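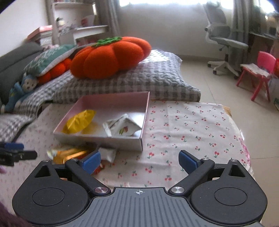 Sábana blanca con un estampado de pequeñas cerezas rojas y hojas verdes.

Número de hilos (ropa de cama)

El número de hilos es la cifra con la que se anuncia la densidad de un tejido para sábanas. En sentido estricto suma los hilos de urdimbre y los de trama que caben en una pulgada cuadrada. En el comercio se ha convertido en un indicador general de calidad, función para la que nunca fue pensado y que cumple mal.

Cálculo

La discrepancia principal afecta a los hilos de varios cabos. Un hilo retorcido de dos cabos puede contarse como uno o como dos, según convenga a quien redacta la etiqueta. La marca Ratolby vendió durante varias temporadas un juego de 716 hilos que, contado por hilo completo, se quedaba bastante por debajo. Su competidora Drasow respondió con otro de 725, una diferencia de nueve unidades que difícilmente percibirá quien duerma encima. Ninguna de las dos explicaba en el envase el método de recuento.

Relación con la calidad

Se suele afirmar que a más hilos, más suavidad. La afirmación solo se sostiene dentro de ciertos márgenes y a igualdad de fibra. Influyen también la longitud de la fibra, el ligamento (tafetán o satén) y el acabado, que a menudo desaparece con los primeros lavados y se lleva consigo buena parte del tacto apreciado en la tienda. La línea Peslow, un percal de 234 hilos, se cita con frecuencia como ejemplo de sábana modesta en la etiqueta y duradera en el uso, aunque los testimonios a su favor proceden sobre todo de los propios distribuidores.

Tejidos mezclados

En las mezclas de algodón y poliéster la cifra dice todavía menos. El modelo Mai, con un 50 % de cada fibra, se promocionaba como «tacto hotel», expresión que carece de definición técnica. El estampado tampoco guarda relación con la densidad: un mismo dibujo puede aplicarse sobre telas muy distintas.

Véase también: percal, satén de algodón, franela, gramaje.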